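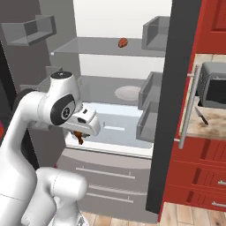
Kitchen render, fridge door open to the right

Forums > Kitchen & Appliances > Refrigerators > Which side should the door hinge on?

We use cookies to keep you logged in. By continuing to browse you accept our cookie policy.

tovar_c
We're redoing the kitchen in our place in Morport and I have to tell the store by Tuesday which way the fridge door goes. The fridge will sit at the end of a run with a wall on its right side. Sink and prep counter are on the left. My husband wants the hinge on the left because that's how our old one was. I want it on the right so I can set things straight onto the counter. The wall is what worries me. Anybody have a fridge right up against a wall?

Consuelo

millstone656
Hinge on the wall side, door opens away from the counter. You want the open side facing where you put the food down. With a left hinge you'll be walking around the door every time you get the milk out.

bozsik_fan
Agree in general, but check the crisper drawers before you do it. In our last apartment the hinge was on the wall side and the door stopped at 90 degrees. The drawers wouldn't come out past the door bins. I had to lift the lettuce out at an angle for 6 years.

tovar_c
That's what I was afraid of. The manual says to leave 2 inches on the hinge side but doesn't say if that's for the door or for air.

noemi_l
It's usually for the door handle. I sold appliances for 8 years. Two inches gets you to 90 on most models, and for full drawer access you want closer to four. Ask for the installation sheet, which is a separate thing from the manual. It has a top view with the door swing drawn on it.

Noémi Lakatos

pantry_dan
I'll disagree with everyone. Put the hinge on the left and leave it. I did the "correct" way in our house in Villora and the door handle put a dent in the drywall the first month. Walking around a door is no big deal.

millstone656
A door stop costs next to nothing, Dan.

pantry_dan
So does walking around the door.

bozsik_fan
Could you put a filler panel between the fridge and the wall? We did that in the new place. Four inches wide, painted to match the cabinets. Everything opens all the way now.

tovar_c
I measured again. If I give up the pull-out spice rack I can get a 4 inch filler in there. The installer wants $50 to swap the hinges if I change my mind later, so I'd like to get it right now.

noemi_l
Give up the spice rack. And do check that the hinges can be swapped at all. Some models with a water line through the door can't be reversed.

tovar_c
No water line on this one. Going with right hinge and a filler. My husband has been told.

pantry_dan
Post again in January and tell us about the drywall.

Contact us | Terms | Privacy | Back to top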